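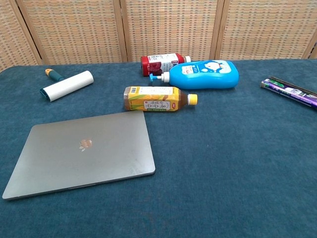
The teal cloth, with a lint roller and a bottle of tea on it

Search this site Enter keyword
2 min read
Print | E-mail

The owner of Prukine sells table covers, and she wants me to believe a soft one belongs under a laptop. I asked about lint. "You roll it," she said. Every day? "Most days."

The cloth costs 200, the roller extra. I said that sounded like a chore I'd be paying for.

"You pay for a bare table too – you just hear it," she said. The woven divider, she claims, makes a corner feel like a room. I could still hear the street.

And spilled tea? "Keep the cap on." She has sold 143 since September.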